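Chiang on pressing, rest days and a thin squad

7/22/24 | 7 comments | 40 shares

Siu-fong Chiang took over as head coach of Lutden in November, with the club next to last and conceding mostly from its own turnovers. Her first change was to the pressing trigger.

"We were pressing on the goalkeeper's first touch, which is too early," she said. "Now the winger goes when the center back opens his body. The fullback holds until that pass is played."

The adjustment shortened the distance between the lines. It also raised the running load, and Lutden has a small squad. Chiang sets a minimum of 72 hours between full-intensity sessions and matches. Players who start twice in one week train separately. 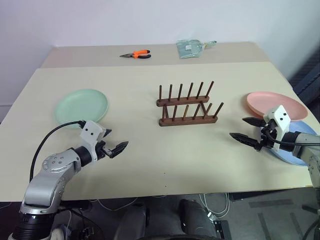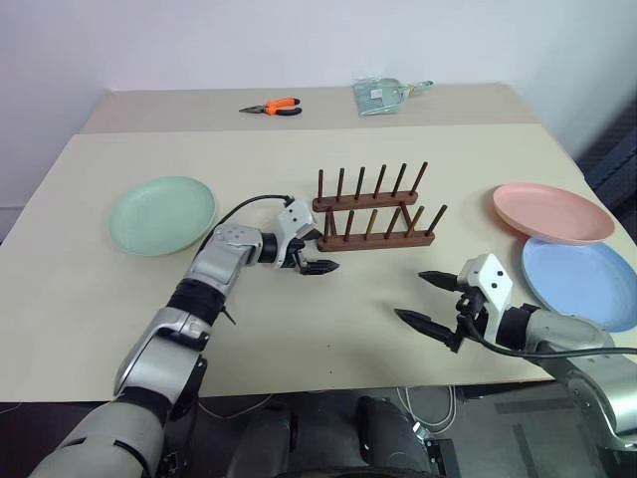

Pliers with orange and black handles on the table by the wall, in both photos.

Walid Zoubi, the assistant responsible for set pieces, works from a short list of routines. "Seven for corners," he said. "If a player has to think about which one it is, the run is late."

Against Trultenach, Lutden defended corners with a zonal line of four and two blockers. Zoubi called the first half acceptable and the second poor. "The near-post man dropped a yard each time. It was the same error and we corrected it too slowly."

The ground holds 3000. Chiang does not expect new signings before the opener and plans to keep the 4-4-2. "The shape is fine," she said. "The spacing on the far side still needs work."

We use cookies to improve your experience. Accept | Manage settings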